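Orange dye from a new T-shirt keeps bleeding in the wash - how do I stop it?
Posted in Laundry and Clothing Care 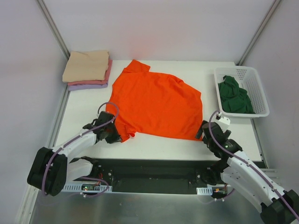
Orange T-shirt on a white tabletop.

Krystyna Pietrzak
Member since October

I bought five cotton T-shirts from Rultby for a family reunion, all the same bright orange. The label says machine wash warm, with like colors. I washed them together before anybody wore them and the water in the washer was clearly orange when I lifted the lid. I ran them again on cold and there was less color, but still some.

After the second wash I put one shirt in with a regular load by mistake. A white pillowcase and two pairs of light gray socks came out peach. The socks I don't care about. The pillowcase is part of a set and I would like to save it. It has not been through the dryer.

What I want to know:

Will the shirts ever stop bleeding, or is this just how they are?
Does vinegar or salt set the dye? My mother always did this and my sister says it's a myth.
Can I get the peach color out of the pillowcase without ruining it? It is white cotton with a thin blue border.

We have a top loader and fairly hard water. I use Ernent liquid, the regular kind with no bleach in it. I also don't want the shirts to fade much, as they are supposed to match each other in the group photo and the kids will wear theirs more than the adults will.

Imke Gerlach
1,761 posts

Your sister is right about the vinegar and salt. Salt is used in the dye bath when cotton is being dyed, and vinegar is used with acid dyes on wool and silk. Neither one does anything useful to a cotton shirt that has already been dyed. It won't hurt the shirt in small amounts, but it won't fix the bleeding.

What you are most likely seeing is loose dye that was never rinsed out at the factory. Bright orange and red cotton is often like this. Loose dye comes out faster in hot water, so washing on cold over and over makes the problem last longer. If the label allows warm, use warm. Wash the shirts by themselves with a normal amount of detergent and plenty of water, and don't pack the washer. Take them out as soon as the cycle ends. Leaving them in a damp pile is how you get darker and lighter patches.

Do that until the rinse water is clear. For most shirts it takes a few washes. To check, wet a white rag, press it hard against an inside seam for a minute and look at the rag. If it stays white you can wash them with other dark or bright things, on cold from then on. I would still keep them away from whites.

Wash all the shirts the same number of times, including the ones nobody has worn yet, or they won't match for your photo. Turn them inside out and dry them out of the sun.

For the pillowcase: keep it out of the dryer until you are done. Soak it in oxygen bleach (the powder kind, not chlorine) in a bucket of warm water, using the amount on the package. Leave it overnight if you need to, then look at it in daylight. If it is still peach, make a fresh batch and soak it again. Test the blue border first with a few drops on the inside of the hem. There are color removers sold for this, and they work faster, but they would probably take the blue with it.

If the shirts are still bleeding heavily after 4 or 5 warm washes, there is a product called a dye fixative that you can buy where fabric dye is sold. Or return them. I would not expect a T-shirt to need that.

Drostari
64 posts

Color catcher sheets. Throw one in every time. I use the Gilani ones but the store brand is the same thing to me. Had a red beach towel that bled for a whole summer and nothing else got stained.

I never bothered with warm water, I do everything on cold.

Krystyna Pietrzak

Thank you both. I did three more warm washes with all five shirts and the white rag came back with only a faint mark. One of the small ones looks a little lighter at the shoulders than the rest but you have to hold it next to another one to see it.

The pillowcase needed two soaks. The peach is gone except for a spot by the seam, and the blue border is fine. I bought a box of the catcher sheets too and will use them when the kids' shirts go in with other things.

Imke Gerlach

Good. Try the spot by the seam once more before you dry it - the fabric is thicker there and the dye takes longer to come out.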